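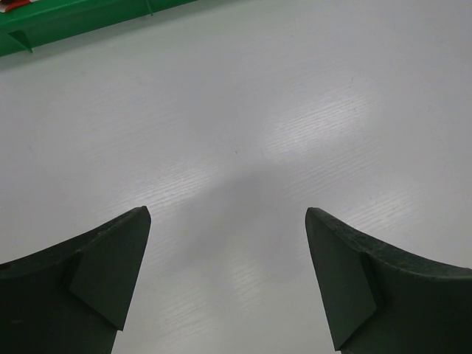 White tables and desks have a way of looking clean from across the room and then showing you every cup ring and pencil smudge the minute you sit down at them. I have lived with one for years now, first as a kitchen table and later as my sewing and gluing table, and I've grown very fond of it in spite of all the wiping. The thing to look at before you reach for any cleaner is the surface itself. A lot of white tabletops have a faint wood grain pressed into them, fine streaks all running the same way, and those little grooves are where the gray settles in. A smooth top forgives a lazy wipe, but a grained one doesn't!

So begin dry. Go over the whole top with a soft brush (I use an old shaving brush, but a clean paintbrush does just as well) and follow the grain from one end to the other. Crumbs and dust come up out of the streaks much more easily before they've been turned to paste by a damp rag.

Next, fill a bowl with warm water and a small squirt of dish soap. Wring your cloth out hard – it should feel barely damp – and wipe with the grain in long strokes. For coffee, tea or that purple shadow left by blueberry jam, lay the soapy cloth over the spot for 5 minutes and go have a cup of something yourself. Most of it will lift without scrubbing. If it doesn't, dab on a little baking soda mixed with water, rub gently with a fingertip, and rinse well so you don't leave a chalky film behind.

Please keep the green scouring pads in the sink where they belong. I took one to a tray back in February and the dull patch is still there, greeting me every morning.

Pencil and crayon come off nicely with a plain white eraser, and again, go along the streaks. For tape residue I rub in a drop of cooking oil, leave it while I put the dishes away, and wash it off with the soapy cloth.

Finish with a dry towel and check your work from a low angle near a window, where leftover smears show up best. My whole table takes roughly 16 minutes, brushing included, and a bit longer if the radio is good.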